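4. Results

4.1 What people call brown

We collected 400 written descriptions of wooden surfaces from shoppers at two furniture showrooms, Zula and Hunis, and asked each writer to name the color before anything else. Most of them declined. They began with the species, usually the wrong one, and came around to color only when the form insisted on it. "Oak" was the favorite answer for every sample in the set, including the two that were walnut and the one that was painted.

When color words did arrive, they came mostly from the kitchen. Honey led by a wide margin, followed by caramel, toast and tea. Chocolate was kept for the dark end of the range, where it competed with coffee. Several writers used two foods for one board ("honey going into toast"), and these turned out to be the most useful descriptions we had, as they recorded a change across the surface where a single word would have flattened it. The plain word "brown" was rare. A number of writers crossed it out after writing it, as if it were bad manners.

The manufacturers' names did worse. Tarawneh sells a mid-brown finish as "Harbor Evening," and no shopper came anywhere near it, although one wrote "nice" and underlined it. In an earlier study of paint cards, Zinchenko and Galanis found that trade names were remembered well and matched badly: people could recite them a week later and still not pick out the right card. Our results point the same way. A name can stick in the head perfectly well with no color attached to it.

4.2 Light, dark, and the trouble with corners

The second task used folded surfaces, where one finish is seen at several angles. Here the writers split. Those with some woodworking experience tended to give one color and mention the shadow separately. The rest gave the light faces and the dark faces different names, and a few assumed two kinds of wood had been used. Lev Boiko, who coded the answers, at first marked these as errors. We later moved them to a category of their own – partly out of fairness, and partly because two of the authors had made the same mistake with the pilot samples.

The vocabulary for dark faces leaned red. "Reddish" appeared far more often here than in the flat-board task, along with "rust," "brick" and, in one case, "old piano." Rendered pictures produced the same split as showroom samples, which was a relief, given how many kitchens are now bought from a screen.

Figure 3. Angled wooden planes in a rendered view. The lighter faces are a honey-orange, with broad, soft grain; the darker ones are a deeper reddish brown.

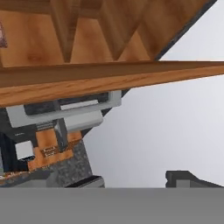
4.3 Agreement between coders

Two coders, Demyd Mykhailiuk and Roksolana Ivanyshyn, sorted the color words independently into eight groups. They agreed on nearly all of the food terms and on very little else. "Warm" caused the most trouble. Mykhailiuk treated it as a color, Ivanyshyn as a mood, and the discussion that followed took up most of an afternoon. We report both versions in the appendix.

A further 19 answers could not be placed at all. Seven of these described the smell of the sample, and one was a complaint about the parking at Hunis. They were left out of the totals for color but kept in the corpus, where a later reader may find a use for them. The answers from the Drisovham pilot were coded under an older scheme and are not included in the counts given here.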